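Workshop notebook, July
Bench 2, green table
Entry by Gemma Parsons

8:00 Started on the sorting table. Jinlong had left me the list from the Murulport order, so I worked from that. What we want by the end of the month is one agreed layout for the small parts, so that whoever is on the bench can set it out the same way without ringing me.

Parts in use today: the translucent pieces from Griretti (amber and smoky gray), the cream 3D-printed pieces from our own printer, and the off-white ones. Blue basket for anything being cleared. I wiped the table down with a damp cloth first and let it dry. No solvent on the green surface, see Lorna's note from last time.

Layout A, row. Pieces close together in one line, printed pieces mixed in with the translucent ones. I like how compact it is. It is hard to judge from the near end, though, as the front piece hides a lot of what is behind it.

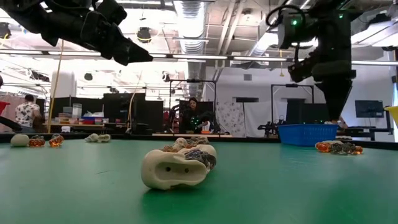 Marjorie came by at the end of layout A and asked if the printed pieces could all be turned the same way. They could. I have not written that into the instructions yet because I want to see if it makes any difference to setup time. My guess is a little slower to put out and a lot quicker to check.

Printed pieces: new batch is on filament from Skaltico, same settings as before. Layer lines a bit more visible on the curved sides. No stringing that I could find. Two had a rough edge on the underside and I took it off with the flat file. Print temp left alone. Jinlong wants to try a slower outer wall on the next run, fine by me, but label the bag.

Griretti pieces: amber is easy to find on green under the overheads. The smoky gray is less easy. It picks up highlights on the ridges and the rest goes dark, so at a glance you can take one for a shadow. Lorna suggested a paler mat for the gray ones. Yvonne is against it, she says we would then be changing two things at once and would not know what helped. Agree with Yvonne for now. Green stays until layouts are settled.

Layout B, spread. Same sort of pieces put down with open table between some of them and a looser group at one side. Takes up more room. Much easier to pick out single pieces by eye, gray included, provided they are not sitting next to each other. I would go with B for training new people and keep A for when the table is shared.

Table surface: the scuffs are getting worse. Pale lines and some thin curved scratches. They don't catch a fingernail, so the top is usable. Please lift the parts and don't slide them. The sheen from the lights bothers me more than the scratches do. I tried standing at the other long side and it was better there. Ajayi sent a quote for a matte top sheet, 300 with delivery, 21 days. I have passed it to Marjorie.

Still open
- Fix the spacing for layout B. "Spread out" means something different to each of us. Thinking of a paper template, used for setup and taken away after.
- Decide if the basket belongs on the table at all. It is handy but it takes up space at the side where I want to put parts. A hook or a stool would do.
- Bag and label the printed pieces by batch. Old and new are mixed at the moment, my fault.
- Look at the table from the short side with half the overheads off, before anyone orders the matte sheet.
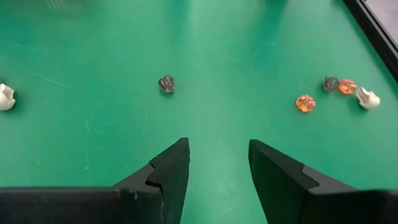

For next session

Jinlong to set out B from the written steps only, with me keeping quiet. Time it and note where he stops to ask. Then the same with Yvonne, who hasn't seen the steps.

Gray pieces to go back in their own tray at the end. File is in the second drawer. Need more small zip bags.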